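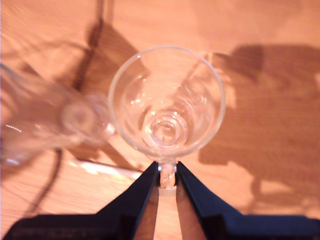 Clear wine glass on a wood tabletop, viewed from above.

Stemware: changes to storage and washing at Gurnley

The hire stock at the Gurnley event rooms was checked ahead of the spring bookings. The register now lists 822 pieces of glassware, of which 286 are wine glasses. A further 109 pieces were withdrawn for chips at the rim or scratches in the bowl and have gone to glass recycling.

Most rim damage was found on glasses stored upside down on the fixed shelves in the Miranda room. A rim is the thinnest part of a wine glass and carries the full weight when the glass is inverted. All stemware is now stored upright, with a finger's width between bowls. Tumblers may still be inverted on the rubber matting, but not stacked.

Washing instructions have been revised as follows. Wine glasses go in the tall Trosis racks only, one per compartment. The older Todeo racks are too shallow for a stem and are kept for cups. Use the short glass cycle and leave the door open for five minutes before unloading. Glasses with lipstick or dried wine in the base of the bowl should be soaked first in warm water - no scouring pads.

When polishing by hand, hold the bowl in one half of the cloth and dry it with the other. Do not hold the base and twist the bowl. The joint between stem and bowl gives way under very little torque, and most of last year's breakages during polishing were at that point.

To check for film or fine scratches, set the glass on a wood surface under a strong light and look straight down into the bowl. Detergent film shows as a dull patch and can be removed with a second rinse. Etching looks similar but does not rinse off - set those glasses aside on the lower shelf with a paper tag.

Replacement wine glasses are on order and are due in August. Until then, bookings that need more than the current stock should be flagged on the hire form.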